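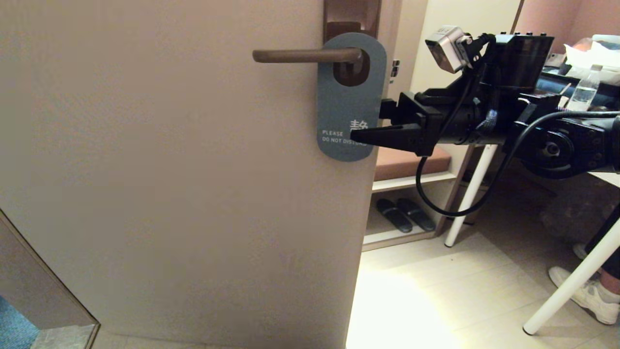 Door hangers: changes to stock and use at Stollside

The door hanger order for the guest floors at Stollside has been placed with Després and is due in July. Until it arrives, floors will keep using current stock. The notes below cover what changes, what stays the same and how hangers are to be checked in the meantime.

The new order is for 1000 hangers. The wording stays bilingual, with the Chinese character 静 and the English line PLEASE DO NOT DISTURB. White lettering on a blue-grey ground was kept after a trial of a paler version at our Urkov property, where guests reported that the print was hard to read under corridor lighting. The ends remain rounded. Square corners were quoted at a lower price but tended to fold and mark the door finish.

The main change is the opening. On the old pattern it was cut for a narrow knob and had to be forced over the round base of a lever handle, which split the neck of the hanger. The new opening is 5 mm wider. It passes over the lever and sits around the base, so the hanger stays flat to the door when the handle is turned. 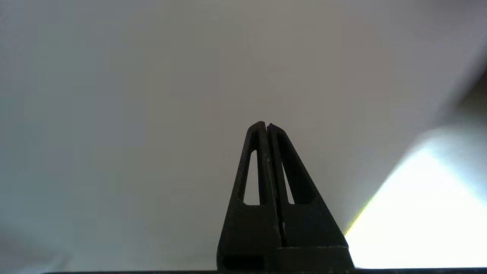 Placement is unchanged. One hanger goes on the inside handle of each room at turnover, printed side out. Spares are kept on the linen shelf on each floor, 30 to a bundle. Please do not store them in the service cupboard near the steam line, as the heat curls them and they will not hang straight afterwards.

Hangers should be looked at whenever a room is serviced. Withdraw any that have a split neck, lifted print or a bend through the lettering. Surface dust and finger marks can be removed with a damp cloth. Solvent cleaners will take the white ink off and should not be used, including the spray issued for handles and lock plates.

Withdrawn hangers go in the floor return tray and are entered on the Tratonow sheet under item 1461. Enter the room number and the fault. A hanger that is missing is entered under the same item with the fault left blank, and a spare can be taken from the shelf straight away.

A hanger on the outside handle is treated as a request for no entry, whatever the time. If it is still there at the end of the service round, leave the room off the list and pass the number to the front desk. Staff should not remove it or turn it over. Fresh towels may be left with the desk for the guest to collect.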